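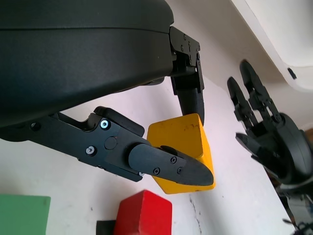
Play and Early Learning -- Session 4 handout
Blocks: what they're for, how to set them out, how to watch

4 Oct 2018

Tutor: Urmas Venckus

Notes to go with the practical. Typed up fast, so check against your own. Bring these back for session 5, we'll need the recording sheet at the end.

1. Why blocks again

Some of you said you'd "done blocks" in September. You've done building. Today is coloured wooden blocks as a material for sorting, handling, talking. Same box, other job.

Old stuff is fine. Painted wood with worn edges and a chipped corner is still good to use. Scuffs on a face are fine too, and children use them: "the one with the mark" becomes a name for a block. Sand down anything that could give a splinter. Take out anything where paint is flaking off in bits you could pick up with a fingernail.

2. Words to get straight

Cube -- all edges the same length. Children will say square. Don't correct every time, just say cube back to them.
Face -- flat side. A cube has six.
Edge -- where two faces meet.
Corner -- where edges meet. "Vertex" not needed at this age.
Oblong block -- longer one way than the other. The Vieira set calls them planks, the Kader set calls them bricks. Pick one word per room and stick to it, all staff.

A yellow block doesn't look the same yellow all over. Turn it near a window: one face lighter, the next one darker. Three year olds notice. Good talk starter and costs nothing. Also explains some odd colour sorting with pale shades -- a child who puts a pale green in with the blues may be looking at the shadow side. Ask before you decide they don't know green.

3. Setting out

Plain surface. White or light table top is best, or a plain mat. No patterned cloths please, the blocks vanish into it.

How many: for a pair of children, no more than 50 out at once. The full Droreo crate is 246 pieces and tipping out the lot gets you noise and very little sorting. Keep the rest under the table with the lid on.

Mix sizes and colours, but not evenly. A set with the same number of everything gets boring quick. If there are only 2 of one colour somebody has to negotiate, and that is where the talking comes from.

Leave a gap in the middle of the table. Children fill edges first if you put the blocks in the middle, and then there's no where to build.

4. Picking up -- grips to look for

Most of today's practical is this, so read it properly.

Palmar grasp: whole hand round the block, thumb not doing much. Expect it with under ones and with older children when tired or in a rush.

Pincer: two opposite sides, thumb against one or two fingers. With a cube the steady way is flat on two opposite faces, near the middle. Watch what happens when the hold is off centre -- the block tilts or swings round an edge. The child then either squeezes harder or puts it down and starts again. Write down which.

Corner hold: one finger on an edge or corner, thumb low on a face. Works for lifting, poor for placing. The block arrives crooked and the tower goes.

Two-handed: not a step back! Sensible for long blocks. Record it as two-handed, not as "can't do pincer".

Also note which hand, and whether the other one steadies the tower. Swapping hands is normal at this age, no need to flag it.

5. Sorting tasks

Run them in this order.

a) Free. Say nothing. Two or three minutes. What do they do first?
b) "Can you find some that go together?" Don't say colour, don't say size. Whatever they choose is right.
c) "Is there another way?" Harder. Many will just make the same groups again in a new place. Fine, write it down.
d) Odd one in. Slip a yellow in with the greens and wait. Some move it, some tell you off, some don't see it.

Then stop. Don't go on to e) because it's going well, that was the mistake with the Plaltport group and the last ten minutes were no use to anyone.

6. Tidying as part of the session

Same sorting, for a reason. One colour at a time into the box, or all the cubes and then the long ones. Ask the child to choose the rule. Flat ones along the bottom, cubes on top, otherwise the lid won't shut.

Wipe blocks with a damp cloth, dry straight away. Never soak painted wood.

7. Recording sheet (copy into your file)

Child's initials and age in months
Grip on first pick up
Grip when placing
Hand(s) used
First group made, in the child's own words if you got them
Second group or none
Anything said about colour, shape, marks, shade
What you did that you wish you hadn't -- be truthful, it isn't marked

One sheet per child, 4 children by the end of the placement block. Handwriting fine if I can read it. No photos of faces in the file.

Reading for next time: the chapter on heuristic play in the pack, skip the boxed section. Spare packs on the shelf by the door, sign for them.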